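Tundham Kitchen Things

A list of kitchen items on and near a wooden counter, with short notes on naming. Version 2, updated in October. The list has 191 entries, 80 of them tableware.

Names are plain: color first, then the thing – red plate, light blue bowl, purple cup. Food is listed under its own heading, and cans go by what the label shows. 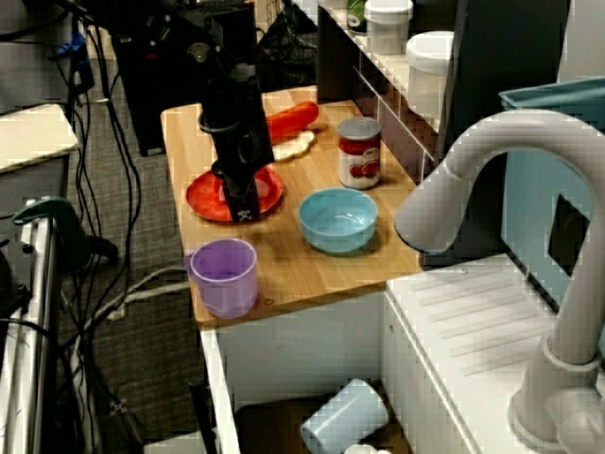 Sinks and faucets have a separate file, sinks.txt, with one entry per line. Bins are in there too. If an item could be two things, write both names with a slash between them.

Known gaps: lids are not listed apart from their cans, and 7 entries still have no color. Corrections go to the Ruawai issue tracker.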